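Search the boards Advanced search Go

Water softener salt setting, Ondolville supply

pacuna
Utility here reports hardness of 20 grains. The Wouters unit is set to regenerate every 3,000 gallons. Glasses still come out of the dishwasher with white film. Salt level is fine. Raise the hardness setting or shorten the cycle?

flotetti_fan
Neither yet. Test at the kitchen cold tap first. Many houses have that line on a bypass.
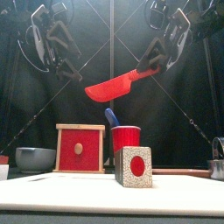

If the cold tap reads hard and the hot reads soft, the resin is fine and you have a plumbing question.

drumlin4
Disagree. Film on glass is often etching from water that is too soft plus too much detergent. Wipe one glass with vinegar. Scale dissolves, etching stays.

flotetti_fan
Etching doesn't rule out a bypass. Both tests cost nothing.

pacuna
Vinegar removed it. Cold tap 20, hot tap 4.

drumlin4
Then it is scale. 4 on the hot side is still high, so check the injector screen too.

Comments (2)
Araceli Figueroa: Same readings in Vullinard. Injector was clogged.
tmh: Which test strips?

Related threads
Brine tank overfilling in July
Resin life on chlorinated supply
Flotetti valve, stuck piston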